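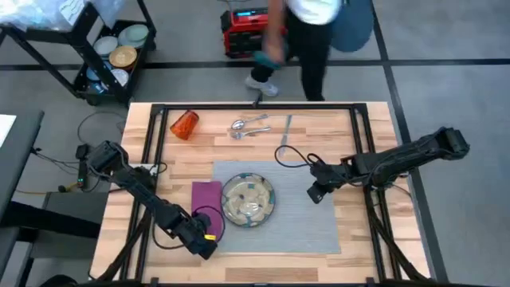 Natanael Guimarães
Student, data collection lead, Project Flevix
March 5, 2019

So my part of Flevix was getting the examples - 739 of them by the time we stopped, all of the same job: set the table with two arms. Plate and napkin first, then the fork, spoon and knife, then the tumbler.

I figured the plate would be the hard one. Nope! The cutlery ate up most of my hours. A fork lying flat on wood gives a gripper almost nothing to grab, and if it sits next to the spoon you tend to get both (I threw out a lot of takes for that). We ended up scattering the pieces at new angles before every take, and sometimes tipping the tumbler on its side, so the model couldn't just memorize one layout.

There were 4 of us driving the arms, and we all had our own style. I'm slow, and I pause before I close the gripper. The first model we trained picked up my pauses and just hung there over the placemat, which was pretty embarrassing to watch. After that I cut the takes with long waits and we recorded 12 sessions over again.

Still on my list for June: more napkin folds, and a second plate pattern.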